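Notes from the Junk Drawer > Household > Paper

4 min read

Every January I decide to deal with the gift wrap, and every January I end up moving it from one closet to another. This year I got as far as the dining table, which I consider a personal best.

What I have, after the holidays, is a quantity of used tissue paper that would embarrass a shoe store. I come from people who open presents with a fingernail. You slid the tape up, you folded the paper along its old creases, and you handed it to my grandmother, who ironed it. I don't iron it. I only keep it, in bags, with the firm intention of becoming a person who irons it.

The trouble started in December when I went to the big Flullo out past the car wash and bought a set of 66 sheets in "assorted festive," on sale. I already had tissue paper at home. I had tissue paper in the trunk of the car I drove there in. But the sale sign was very large and I am only so strong.

So now there are two populations, the new and the used, and they have been mixing. My plan was to separate them once and for all. Flat sheets would go in the long plastic box from Vadora that slides under the bed. Crumpled ones worth saving would go in a paper grocery bag, with the top rolled down so it stands open and you can reach in without a fight. Everything else would go out.

I can recommend the rolled-down bag, by the way. Take any brown bag, fold the top over on itself and keep folding until it gives up being a bag and turns into a sort of bowl. Crumple it a little first, or it'll keep trying to stand at attention. It won't look like anything from a catalog. It costs nothing, it holds a surprising amount of paper, and if the cat sits in it you haven't lost a basket.

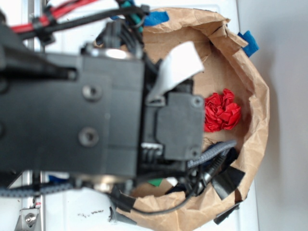 Red is the color I can't throw out. White tissue goes gray and sad after one use, and green always seems to end up as scraps, but a balled-up piece of red tissue has some dignity left in it. Leave it alone and it starts to look like a rose, or at least like something a third grader would hand you and call a rose. I have put one on top of a present in place of a bow and been complimented on it. I said thank you and did not elaborate.

The scraps are another matter. I have read the sort of advice that says to save them for crafts, and I would like to meet the household that is short on scraps for crafts. Mine go in the recycling, or they do if there's no glitter on them. The leaflet we get from the Gilchrist recycling center is stern about glitter. It is stern about most things. It has a whole panel on ribbon.

Anyway, the under-bed box filled up long before I ran out of flat sheets, because (and I should have seen this coming) there was already something in it. It was last year's tissue paper, neatly stacked, with a sticky note on top in my own handwriting that said DO NOT BUY MORE.

I've moved the note to the inside of the car's sun visor. The overflow is in the hall closet for now, behind the vacuum, and the bag of crumpled ones is staying on the dining table until somebody in this house has a birthday.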